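Introduction to Textile Care, Handout 4: Color Loss in Washing
Instructor: Fatima Mokgethi

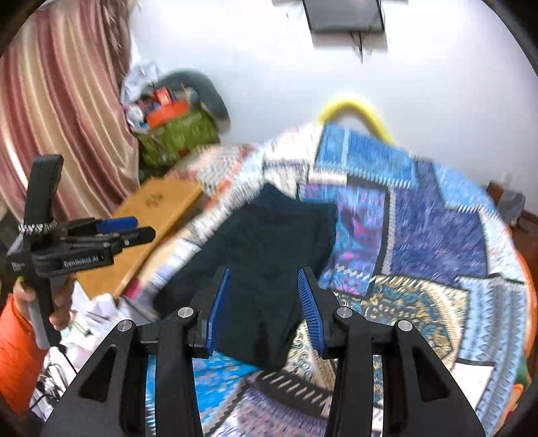
Fig. 1. Dark navy garment on a patterned quilt.

In the last lecture we spoke about fibers. Today we look at the dye, and why it leaves the cloth.

1. Two ways of losing color
Bleeding means that dye goes into the water. Crocking means that dye is rubbed off the surface, with water or without it. Students often mix these words, so please learn them well for the August test.

2. Which dyes are weak
Direct dyes on cotton are held only by weak forces and they bleed easily. Reactive dyes make a real chemical bond with the cotton. If such a cloth still bleeds, the usual cause is loose dye that was not rinsed out at the factory. Indigo sits mostly near the outside of the yarn and for this reason it crocks.

3. The rubbing test
Fix the sample flat. Take a white cotton square and rub 10 times forward and back with even pressure. Compare the white square with the gray scale, where 5 is no stain and 1 is heavy stain. Repeat with a damp square. The damp result is normally lower.

4. Washing at home
Dark and light pieces go in separate loads for the first 2 washes. Cool water slows the bleeding. Salt or vinegar does not fix a modern dye, although many books still say it.

For next week
Read the Huet chapter, sections on vat dyes only. Bring one cotton sample, at least 8 cm wide. Damian Ruchti will open the lab.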